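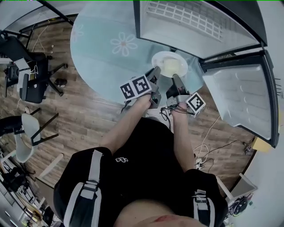
For my film studies project I looked at how family animation uses meals, and I picked Musulton because I had already seen it twice and my little cousins know every song. The story is small. A girl called Flerno runs a ferry with her grandfather, he stops talking after a storm, and she tries to get him to sing again. Most of the big talks happen at the table. Food is kept very plain in these parts – one white plate, something pale yellow and rounded on it, a light-blue table with faint white flowers would fit right in – and the faces do all the work. I timed the meals. 21 minutes out of 73, which is a lot for a movie sold on boat chases.

Method

Watched it 3 times, once with the sound off. Wrote down who sits where, who talks first, when the music comes in. Then gave a short survey to kids at the Mendonça library after the February screening. Should of asked the parents too, ran out of time.

What I noticed

With the sound off the grandfather is much easier to read. His hands move before his eyes do. In the breakfast scene he pushes his cup away and the whole color of the room goes cooler, I missed that completly the first time. The songs are good but the second one is too long and the kids started talking through it. The chase to Ferholm is loud, fun, not much else.

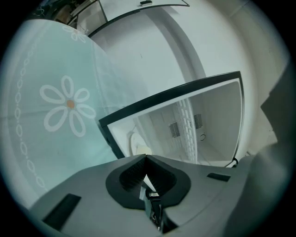 Survey results

Favorite character was the grandfather, then the gull. Hardly any votes for the villain. A few kids said the storm was too scary. One wrote that the soup scene made her want to call her grandma.

Problems

My teacher Wagner Bragança said my timing should split meals with music from meals without. Fair point. I only did it for the first half – the rest of the notes are in the folder, not typed up yet. Also did not compare with a second movie, that was in the plan.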